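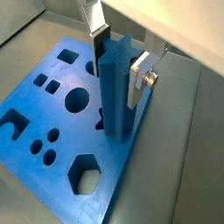 I have an unpopular opinion at our place, and since Ismael Pimentel has stopped listening to it over lunch, you get it instead. Fingertip pads are consumables. Treat them like printer ink! Swap them on a schedule, write it on the wall, and stop waiting for the arm to start missing.

The cell I look after is a small one. We call it Kula, and its whole job is putting shaped pegs into a blue board: star, hexagon, square, arch and the rest. I know, it sounds like something for a toddler. But a star peg is about as fussy a customer as you'll find, because it has to arrive straight and turned to the right angle, and the only thing deciding that at the end is two little pads on two metal fingers. You can have the nicest arm in the building and it still comes down to the rubber.

Last September we lost most of a week to what everybody swore was a calibration problem. Vasco Brandão redid the wrist camera. Then he redid it again. Bernardo (his brother, and the more stubborn of the two) was sure the board had shifted, so he measured it every morning before coffee. The logs said 3,298 grasps on the same pads. I put new ones on, which took six minutes including finding the hex key, and the stars went back to going in. I have been unbearable ever since.

So what do I want? Mostly two things, and neither one costs much. 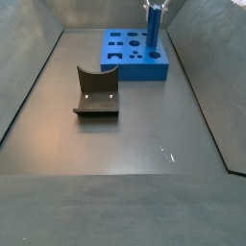
Check the grip with the longest peg you have

Short pegs forgive everything. A tall one held near the top shows you a tired pad right away, since a tiny lean up at the fingers turns into a big miss down at the board. I do this first thing, around 7:30, with the arm slowed way down, and I look from the side with my own eyes before I look at any screen. Madalena Cunha says the force readings tell her the same thing sooner. Maybe! She's usually right about sensors. But I can't see a force reading from across the room with a sandwich in my hand.

While you're down there, look at the walls and floor of the enclosure too. A fresh scratch is worth asking about.

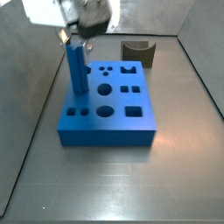
The star peg upright at the board, with the dark arch piece behind.

Leave the fixed cameras alone

This is where I lose people. When placements go bad, the first instinct is to grab a camera and nudge it, and now you have two problems and no baseline. Dzintra Kivi put a strip of tape across our mounts with "ask first" on it and I'd frame that tape if I could. Change the pads, check the finger screws, run the tall peg again. If it's still off after that, fine, go get your calibration target.

The argument against me is waste, and I do take it seriously. Ismael points out that some pads come off looking perfectly good, and he keeps them in a jar to make me feel bad. We settled on a swap at 1,264 grasps, which he thinks is too early and I think is a little late. But a pad can look good and still have gone slick, and I'd sooner throw out a bit of rubber than have the Brandão brothers measuring things at dawn.
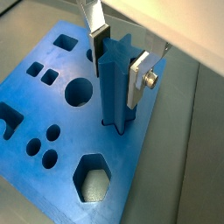 Star peg seated in its hole, pads still closed on it.

I love that view, by the way. When the points sit down into the matching hole like that, I don't need a report.

Ismael wants to try a harder pad next month to stretch the schedule out. I've said yes, as long as he's the one who comes in early to run the star.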